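About us

Hello, and welcome to Drastley! We're a small company in Drorton and we spend our days teaching robot arms to do ordinary things with their grippers. Or, more exactly, we collect the examples that other people's learning systems need before they can do anything at all. A person guides the arm through a job, the arm's movements and the camera pictures get saved together, and then we do it again. And again!

I started the company one October with a single arm and a box of toy bricks, and I'm still very fond of both. Bricks are brilliant for this sort of work. They come in strong colours, they survive being dropped, and a stack that's slightly wonky gives the system something new to look at. Our longest-running set is called Abera, and it's all picking up, stacking and putting away – 2,717 examples so far, every one of them watched back by a human being (often me, with a biscuit).

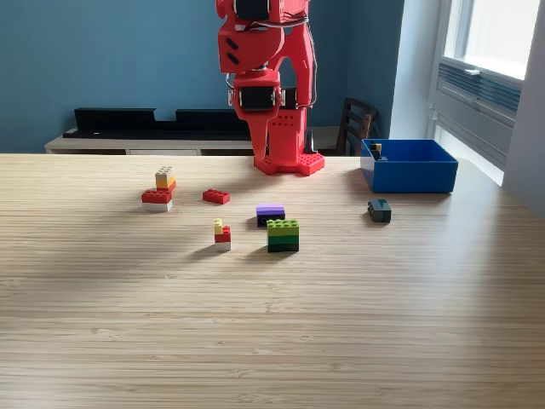

Do you only keep the tries that go well?

We keep plenty of the clumsy ones too, as long as the arm recovers and finishes the job. Each one gets a label saying what went wrong, so whoever uses the set can leave them out if they'd like to.

The bit I enjoy most is setting the table. If the green bricks always sit in the same spot, a system can learn the spot and ignore the bricks, so we shuffle things about between tries. We swap colours, build the stacks a different way and work at different times of day so the light changes. A plain wooden table, a red arm, some stacks of bricks and a blue bin will keep us busy for ages!

Our other set, Irkent, is younger and a bit fussier. It has 400 examples at the moment and we'd like to get it to 800 before we let anyone loose on it. It's for jobs with two steps in them, where the second only makes sense once the first is done.
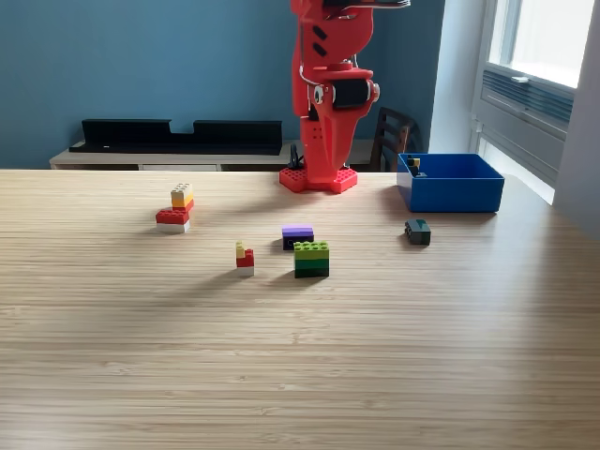
Page last changed: May 15, 2021

We're happy to record to order as well. Tell us which objects you care about and what you'd like done with them, and we'll have a go at a small batch first so you can see if it suits you. Schools and hobby clubs can have a sample of Abera for free – just drop us a line through the contact page and say what you're building. We love hearing about it!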